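Keeping Burglars Bored: Household Tips From the Drindport Crime Desk
1 May 2019

After enough mornings in the back row of Drindport courthouse, you learn what a thief likes in a house. He likes yours, mostly. A few cheap habits will make him like it less.

Move the spare key. The flowerpot is out, and so is the fake rock, which fools only the people who bought it. Leave the key with a neighbor you get along with.

Cut a broom handle to fit the track of your sliding door. Mine cost 2 dollars and has outlasted a Dvorak alarm panel that went off whenever the dog sneezed.

Put long screws in the strike plate. The stubby ones that come with most locks are there for decoration.

Watch your trash. A big TV box at the curb is an advertisement, so flatten it, turn the print inward and tie it up. Old bank statements get shredded and split between two bags - coffee grounds on top are optional but satisfying. 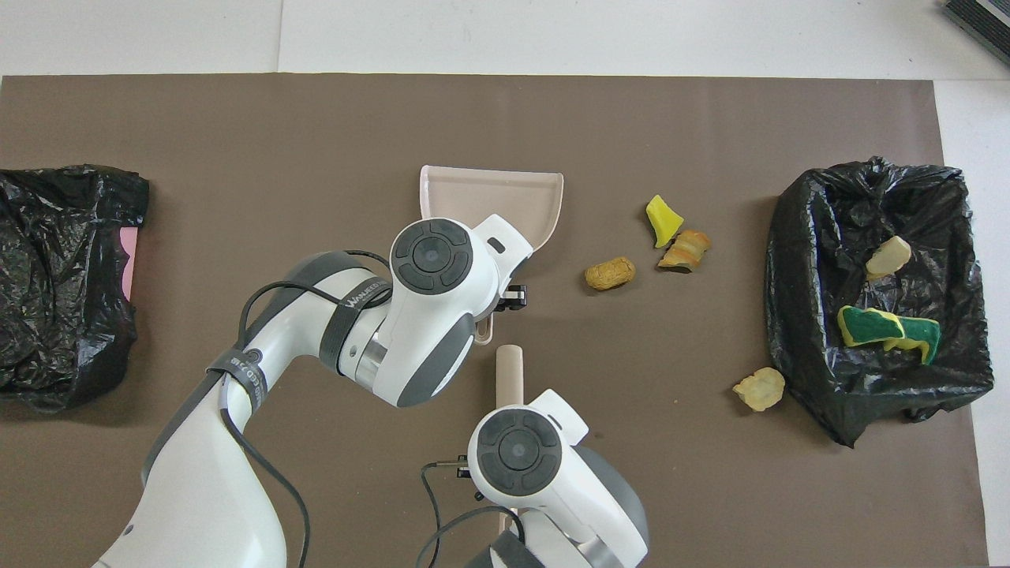
Black garbage bags and a sheet of brown paper on the table.

Write down the serial numbers of anything you would miss. The evidence room on Ninier Street holds an auction every August, and I have seen 73 bicycles go by in one afternoon, all of them presumably loved by somebody. Keep the list somewhere other than the laptop on the list.

Lamp timers are fine, but stagger them. A house where every light goes out at ten sharp looks like a barracks.

Last, skip posting the beach photos until you are home. The burglar can wait to see your feet.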